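**A kitchen counter arm thread, posted in pieces over one long evening (2021-05-19)**

1/ OK so a bunch of you asked what I've been doing with the robot arm since the last thread, and the answer is: everything! Too much! Making tea (sort of)! Grab a snack, this one runs long.

2/ Quick catch-up if you're new. I build stuff at home and at Histley, the shared workshop across town. The project is called Omomeck. It's an arm that does small pick-and-place jobs on a kitchen counter. Fruit onto a plate, fruit off a plate. That's the whole dream right now and I love it.

3/ The arm itself I bought secondhand. I did not build the arm, please stop giving me credit for the arm, I would have lost a finger. What I build is the stuff hanging off it and the code that tells it where to go.

4/ It used to live on a bench at Histley. Big flat bench, good light, people walking by with opinions. Everything worked there. Then I brought it home and suddenly nothing worked, and I had the best month of the whole build figuring out why.

5/ First reason: my counter is marble. The bench at the shop is plain plywood and my vision code loved plywood. Marble has veins. Veins look a LOT like edges. For the first few nights it kept trying to pick up a line in the stone.

6/ I tried fixing that in software (blur, threshold, more blur, despair). Then I gave up and put a slatted wooden tray down as the work area. Fixed in one evening. The tray has a raised rim too, so toy fruit that gets knocked stays on it most of the time.

7/ Yes, toy fruit. Play food is fantastic for this! It's light, it doesn't bruise, it costs nothing at yard sales, and you can drop it 627 times (real number, I log every drop) and it still looks like a watermelon.

8/ This is what my counter looks like these days, toaster oven and all:

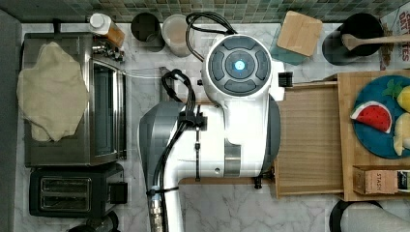

*Arm on the counter, watermelon on the blue plate. Wrist button glowing, so do not reach in.*

9/ OK that glowing button caption is a house rule and I mean it. Light on = hands off. I taped a note about it inside a cabinet door. If you have an arm at home, even a slow one, make the rule before you need the rule.

10/ Let's talk cables, my favorite topic and everybody else's least favorite. See the black bundle looping over the top of the wrist? That loop took me three tries to get right.

11/ Try one: I ran everything tight along the arm because it looked clean. Looked amazing. The first time the wrist turned past halfway it yanked a connector clean out and the whole thing went into fault and sat there sulking.

12/ Try two: tons of slack. Now nothing got yanked, but the slack flopped down and knocked things off the plate on the way in. I watched it pick up a banana and clear the rest of the fruit with its own wiring. Very funny, not very useful.

13/ Try three is the current one. Slack up at the wrist where the turning happens, then a clamp on the side, then a thin strap lower down so the rest stays put. If you copy one thing from this thread, copy that. Loose at the joint, snug everywhere else.

14/ The clamp is a printed part. I'm on revision 8. Revisions one through five cracked in the same spot and I kept making that spot thicker like a genius. Someone at Histley looked at it for a second and told me to round off the inside corner. Rounded it off. Hasn't cracked.

15/ Software! The brain is a small program I call Trarnus. It used to be one file. It was 3,789 lines at its worst and I was scared to scroll in it. I spent most of last November pulling it apart and now it's a pile of little files with names I can understand.

16/ Trarnus does the following, in order: look at the tray, guess where the fruit is, pick one, plan a path that stays clear of the toasters, go get it. The "stays clear of the toasters" part was added later. You can guess when.

17/ (The regular toaster is fine. It got nudged, it slid, I yelped. No crumbs were harmed. OK a lot of crumbs were harmed.)

18/ For the toaster oven I just drew a big invisible box in the planner and said never go in here. Same for the back wall, where the cutting board and the utensil crock live. Boxes are dumb and boxes are great. I started with fancy measured shapes and threw them all out.

19/ My rule for box size is: measure the thing, add a hand's width on every side. It makes the reachable area smaller, sure. But I sleep at night and the tiles behind the counter are glass and I would like to keep them.

20/ Someone asked why I don't just clear the counter. Fair! I did for the first week. Then I figured a kitchen robot that needs a perfectly empty kitchen is going to be pretty lonely. So the tea stays out, the cups stay out, and the arm has to cope.

21/ It does cope, mostly! The round plate was a big step. Picking off a flat tray is easy mode. A plate has a lip, and if the fingers come down right on the lip you get a loud clack and a sad reading from the force sensor.

22/ What helped: come straight down over the middle of the plate, stop short, then slide sideways to the fruit. It's slower. It also looks weirdly polite, like it's waiting to be offered a piece.

23/ Time per pick right now is roughly 13 seconds with the polite version. I could get it lower. I don't want to yet. I'm at the stage where I'd rather watch it do something slowly and understand every bit of it.

24/ Things it's good at: watermelon slice (big, flat sides, heaven). The yellow pieces, if they aren't touching each other.

25/ Things it's bad at: the leafy green piece. Oh man, the leafy piece. It's wavy, so every time you look at it from a new angle the code thinks it's a different object. I have a folder of failed grabs called "salad" and it is the largest folder in the project.

26/ Also bad at: evenings. The light over my counter is warm and the light at Histley is cool, and all my color settings were done at Histley. Red went orange, green went kind of brown. I redid the colors at home with the kitchen light on, and now I keep two settings files and always load the wrong one first.

27/ Shout-out to Rautiainen, which is the name of the little logging tool I wrote over a couple of weekends and then leaned on for everything. It saves what the arm saw, what it planned, and what happened, side by side. Half my bugs were obvious the minute I could see those together.

28/ If you're starting out, write your logger first. I know it's boring. I skipped it for months and spent those months saying "huh, weird" out loud to a countertop.

29/ Answers to stuff from the replies so far:

- Is it loud? Softer than my fridge. The clack on the plate is the loudest part.
- Does it sit there all day? It gets parked and switched off when I'm cooking for real.
- Will I post the clamp file? Yes! Let me clean up the drawing first, the dimensions are labeled things like "thing" and "other thing."
- Can it make toast? It is not allowed near the toast.

30/ Next up is putting things INTO something. A bowl, probably. Letting go is harder than I expected, the fruit sometimes sticks to one finger pad and rides back up with the arm. I have a strip of rougher rubber to try on the pads tomorrow.

31/ And after the bowl, boxes. There are always tea boxes on my counter and they're light and square, and I really want to see it pick one up and set it down standing. Cardboard squishes, so I need the grip force way lower than for the toys. Haven't touched that number yet.

32/ If you've done soft grips on cardboard, please tell me what you used to sense the squish! I've got the force reading at the wrist but it's noisy down at the low end, and I can't tell a gentle hold from a cable shifting. Foam pads? Something in the fingers? I'll read every reply.

33/ OK going to go run the plate test a few more times before bed. Clamp file goes up once I've renamed "other thing."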